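Small-parts storage, October update

The drawer units at Ludton are being re-sorted. Loose keys go in the bottom drawer, tagged, with the tag hole left clear. 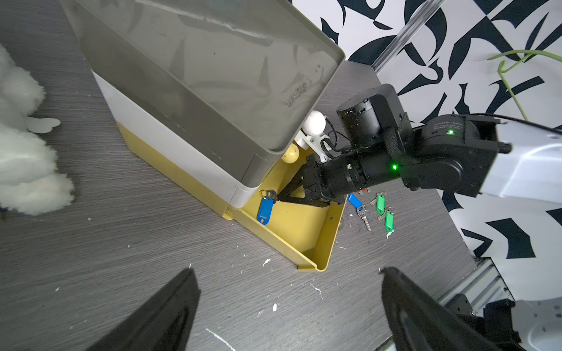 Bottom drawer open, with blue key tag and key.

Marianna Gajewski is revising the tag list – 463 entries so far. Red and green tags stay in use. Balls and soft toys move to Fomik bins, shelf 3.

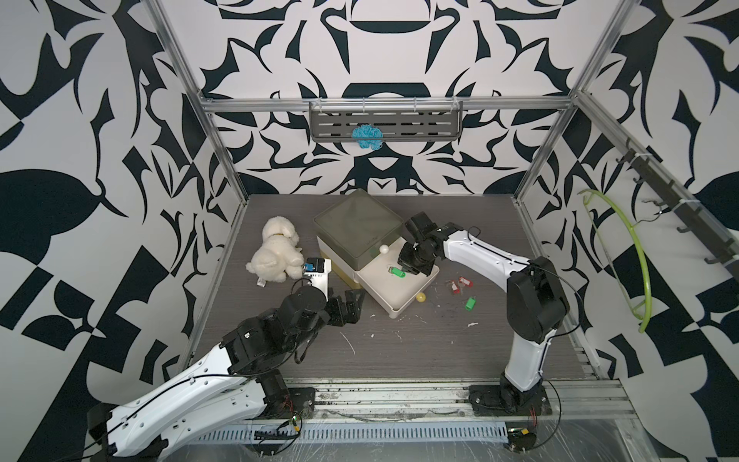
Storage box with drawer out; red and green tags, plush dog at left.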